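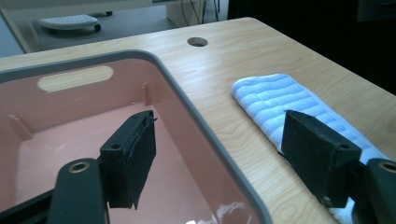

Household Operations 1
Unit 6: Towels, folding and holding bins
Handout for the Altevville evening section
Instructor: Nosipho Mabuza
Revised June 7, 2020

Read this before the practical. Bring it with you, and bring two towels of your own if the ones in the closet are out with the other section.

6.1 What the unit covers

Unit 5 ended with the dryer. This unit picks up when the load is done and stops when the towels are on the shelf. Sheets are in Unit 7. Kitchen linens are handled the same way as hand towels unless the workplace has its own rule.

You will need a flat surface, a bin and the towels. A desk is fine. Many small guest houses do not have a laundry table, and the folding gets done on whatever is nearest to the dryer. In the practical you will work at a desk with the bin on one side and the folding space on the other.

6.2 The surface

Wipe the surface and let it dry before any clean towel touches it. On a wooden top, use a cloth that has been wrung out well. Standing water marks the wood and also goes straight into the terry.

Check for anything that can catch a loop. Screws, clips, chipped edges and rough spots all do it. Desks with a cable hole need a second look, as the rim of the hole can lift on older ones. If it has lifted, fold in front of it and do not drag the towel across.

Keep pens off the desk. We lost three white hand towels to one pen in February.

6.3 The bin

A bin for clean towels should be smooth inside and easy to wipe. Plastic is the usual choice. Handle cutouts make it easier to carry, but they also let dust in, so a bin that will stand overnight gets a clean sheet laid over the top.

Some bins have ribs molded into the walls. The ribs stiffen the sides, and lint collects next to them. Run a dry cloth down both sides of each rib, then wipe the whole inside with a damp one. Do the floor last. Look at the floor from a low angle under the light. Glare can hide a streak of detergent when you look straight down.

Color coding: at Fitzgerald House, where the day section does its placement, pink is clean and gray is used. At Jestport it is the other way around. Ask on your first day and write it down. The color of the rim does not count, only the body of the bin.

Never put a clean towel in a bin that has held used ones until it has been washed out and dried.

6.4 Terry cloth

Terry is a woven cloth with loops standing up from the base. The loops hold the water. A towel can be plain all over or have a pattern of ridges, where raised bands alternate with lower grooves. Ridged towels feel thick in the hand but dry unevenly, because the raised bands hold more water than the grooves do. Press a raised band between finger and thumb to test it. If it feels cool, give it more time.

White towels often look a little blue. It can come from the light in the room, from brightener in the detergent, or from something blue in the same wash. Take the towel to a window before you decide. If it still looks blue next to a known white towel, put it aside and tell the supervisor. Do not bleach it on your own judgment.

Pulled loops: cut them level with the rest of the pile. Do not pull them. A cut loop will not unravel the towel.

6.5 The lengthwise fold

This is the fold used for hand towels at Idevero and for most of our practice.

Lay the towel flat with the long side toward you. Smooth it from the middle outward with flat hands. Bring the far long edge over to meet the near one. Turn the towel so a short end faces you and fold it in half away from you, so that the closed fold is at the far end. Smooth again, lightly. Pressing hard flattens the pile and the towel comes off the shelf looking old.

The closed end should be rounded, with no crease. It faces out on the shelf. Loose edges go to the back.

With ridged towels, use the ridges as a guide. If they run across the width, they should still lie straight across after folding. A slant means the first fold was off, and you need to open the towel and start over. Fixing it by tugging a corner does not work.

6.6 Loading and counting

Put towels in the bin closed end up, so one can be lifted out without disturbing the next. Stop below the handle cutouts. Overfilled bins get carried against the chest, and then the top towels have to be washed again.

Fill in the count sheet when the bin is full, before it leaves the room. Sample entry from the placement log:

Hand towels, white: 111
Bath towels, white: 80
Set aside, pulled loops or stains: 15

Write the set-aside line even if it is zero.

6.7 The practical

Maeve Keane will run the practical and sign your sheets. You will wipe down the surface, clean and check one bin, and fold a set of hand towels using the lengthwise fold. Speed is not graded in this unit. You may refold as often as you like before you call her over.

Room 332. Wear short sleeves or roll them up. Take off rings and bracelets that could snag.

For next time, read the first part of Unit 7 and find out how the towels are folded in one place you can visit. Write down which way the closed end faces and what kind of bin they use. Half a page is enough.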